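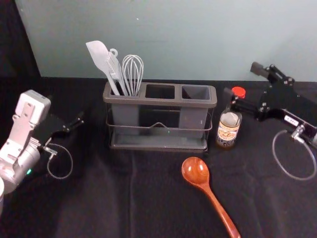 Kitchen-table robotics: the utensil drawer tips, part two

A few of you wrote in after my last page asking how the club is getting on, and whether I still have any kitchen tools left at home. (Some. I'm down to one good spatula and I guard it.) For anybody new, I help out with the after-school robotics club, and this year our project is putting away kitchen utensils. Two arms, one table, a caddy with three compartments, and a bunch of teenagers who have strong opinions about whisks. We named the project Momden, after a very long vote that I won't go into.

So this is the usual mix of tips, half for people running a club like ours and half for people who just want a neater counter, and you'd be surprised how much the two overlap!

Start with the caddy, not the tools. I bought the first one because it was pretty, and it slid all over the place every time something brushed against it. A divided caddy that sits in a wire rack with a flat base has been so much better for us. At home I did the same thing next to my stove and I don't chase it around the counter anymore when I yank out the tongs.

Put a cloth down. We use plain black, and it does two jobs: a dropped spoon doesn't clatter and bounce, and the light-colored tools show up nicely against it. Shake it out before each session and don't fuss too much over the wrinkles. I used to iron ours. I have stopped ironing ours. If your caddy tips, though, look for a fold under one corner before you blame anybody's code.

Buy the cheap tools, and buy them light. Our first batch had a big heavy ladle in it that turned in the gripper every single time. Silicone spatulas are good for beginners, with a handle that's easy to get hold of. A balloon whisk is harder than it looks, since the loops catch on whatever is next to them. Save the whisk for week three or so, and let it go in last.

Wooden spoons deserve their own paragraph. I love them, the kids love them, and a glossy one is slippery. We wrap two turns of wide rubber band around the handle of the worst offenders. At home, if yours has gone dry and fuzzy, rub in a little mineral oil, leave it overnight and wipe it off in the morning. Just don't do that right before club. Ask me how I know.

Try the pick-up with your own hand first, using only your thumb and one finger. This is my favorite trick and I stole it from Beverley Trevaskis, who ran the club before me. If you can't get the spoon into the slot with two fingers and a stiff wrist, the arm is going to struggle too. The kids think it's silly for the first ten minutes and then they all get very competitive.

Now, cutting boards.

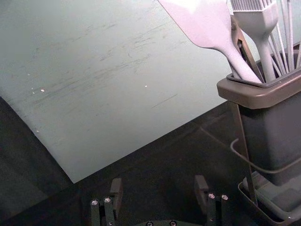

An old board is worth keeping around for practice, scratches and all. I wouldn't use a brand-new shiny one, because glare gave our wrist camera fits all through October and we spent two whole meetings fiddling with the lamps. A matte board is much easier to work with. For the ones you still cook on, scrub with coarse salt and half a lemon, rinse, and stand it on edge to dry so both sides get air. And once a board has gone into the club box, it stays in the club box! Write CLUB on the back in marker so it can't sneak home and end up under somebody's chicken.

Watch your cables. Leave enough slack for the arm to reach the far side of the table, then move it slowly through the whole job by hand and see where the loop hangs. If it wants to hook a handle, shift the caddy over before you start taping anything. We lost a perfectly good afternoon to a cable that kept grabbing a spatula.

Keep notes on paper. We have a spiral notebook where every try gets a line: which tool, which slot, did it go in, and one word about what went wrong if it didn't. We passed 700 tries in the spring and were at 773 the last time I looked. The kids want to hit 1,040 before the summer break, and I have promised to bake if they get there. The one-word column is the best reading in the building. "Wobbly." "Sideways." "Rude."

Change one thing at a time. Move the caddy or swap the tool or change the speed, then do a few tries before you touch anything else. (I give the same advice about bread, and people ignore me there too.)

Use pantry stuff for obstacles. Small cans and little bottles with the caps screwed down tight make fine things to steer around, and they cost nothing if you were going to eat them anyway. Put them close to the caddy once the kids are getting cocky.

And give the last stretch extra time. Getting hold of a utensil is the exciting part, so everybody rushes the lowering, and that's where ours goes wrong. Line it up over the compartment, stop, look, and then bring it down.

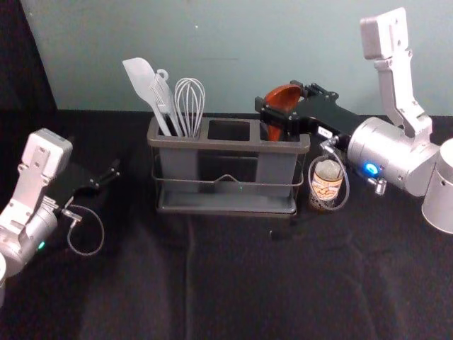
The right arm with a utensil over the end compartment, spatula and whisk on the other side.

A couple of quick answers before I go. Yes, you can run all this through the dishwasher, but take the caddy out of its rack first and dry the rack with a towel so it doesn't spot. No, I don't recommend starting with knives, not even butter knives, not even if they ask nicely. And to the reader who wanted to know about forks: we tried forks for one session and they got tangled up with everything, so they're back in my drawer until the fall.

Next time I'll do the measuring cups. They nest, they roll, and I already know which kid is going to want to go first.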